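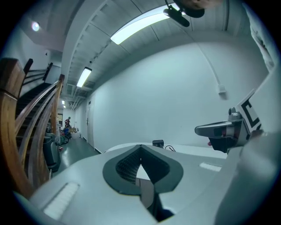

Garra manual perde a posição dos marcadores depois de trocar o dedo direito

Categoria: Automação > Garras e ferramentas > Manutenção

Bernd Wiegand
Boa tarde a todos. Peço desculpa pelo meu português, que não é a minha língua materna, mas o fórum alemão que eu usava fechou.

Trabalho com uma garra manual de dois dedos, com a câmara montada atrás e um marcador preto e branco em cada dedo. O software lê os marcadores para saber a abertura dos dedos. Na sexta-feira troquei o dedo direito, porque a peça de plástico tinha uma fenda junto ao parafuso. Desde essa troca, a abertura calculada salta. Com os dedos parados, o valor fica bem durante uns segundos e depois muda 9 mm de uma vez, e volta. O dedo esquerdo, no qual não mexi, não tem este problema.

O que já fiz:
- apertei outra vez os parafusos do dedo direito
- limpei a lente com pano de microfibra
- repeti a calibração 2 vezes, com o mesmo resultado
- troquei o cabo da câmara

Outra coisa que notei: o defeito é muito pior quando ando no corredor do nosso edifício em Dristville, onde há lâmpadas fluorescentes no teto, e quase desaparece na oficina, que tem luz de janela. Pode o problema ser da luz e não do dedo? Mas antes da troca eu fazia o mesmo percurso no corredor e tudo funcionava. O software dá o código 2545, que não encontro no manual. Agradeço qualquer ajuda.

Lano
isso é a exposição. põe em manual e baixa, resolvido. aqui aconteceu igual

Alexiou
Caro Bernd, penso que são duas coisas juntas, e convém separá-las antes de mudar parâmetros.

Primeiro o marcador. Quando trocou o dedo, colou um marcador novo ou passou o antigo? Se imprimiu um novo, meça o quadrado preto com um paquímetro. Os meus têm 16 mm de lado, e o software espera exatamente o valor que está no ficheiro de configuração. Muitas impressoras reduzem a página para caber na margem, e o quadrado sai mais pequeno sem uma pessoa reparar. Porém, um erro de tamanho dá um desvio constante, não um salto. O salto que descreve parece-me um marcador que não está plano, ou que brilha. Se o papel é brilhante ou tem fita-cola por cima, uma lâmpada comprida no teto faz um reflexo que apaga um canto do quadrado. Isto explicaria a diferença entre o corredor e a oficina.

Eu faria nesta ordem:

1. Retirar o marcador do dedo direito e limpar os restos de cola com álcool.
2. Imprimir em papel mate, escala 100 %, e medir.
3. Colar sobre uma plaquinha rígida, deixando margem branca à volta do quadrado. Sem margem branca a deteção falha muito.
4. Verificar que a peça metálica do dedo não tem folga. Segure o dedo e tente rodá-lo com a mão. Se roda, o parafuso aperta contra o plástico e não contra o metal.
5. Só no fim, fixar a exposição, como o Lano escreveu. Com fluorescentes escolha um tempo compatível com a frequência da rede, senão aparecem faixas na imagem.

O código 2545 também não o conheço. Na nossa instalação da Grendgate os códigos dessa série apareciam quando o marcador se perdia durante vários quadros seguidos, mas era outra versão e não posso garantir.

Bernd Wiegand
Muito obrigado aos dois. Era papel fotográfico! Eu tinha imprimido o marcador novo em papel brilhante, porque pensei que o preto ficava mais forte. Com papel mate o salto desapareceu também no corredor. O quadrado estava com o tamanho correto. A folga do dedo ainda vou verificar amanhã, sinto um pequeno movimento, mas talvez seja só a minha mão. A exposição deixei em automático por agora.

Perguntas relacionadas
Que cola usar para marcadores em peças impressas em 3D?
Dedo da garra não fecha até ao fim depois da limpeza
Faixas na imagem com luz fluorescente
Calibração da lente de grande angular: quantas posições?
Cabo da câmara desliga quando a ferramenta roda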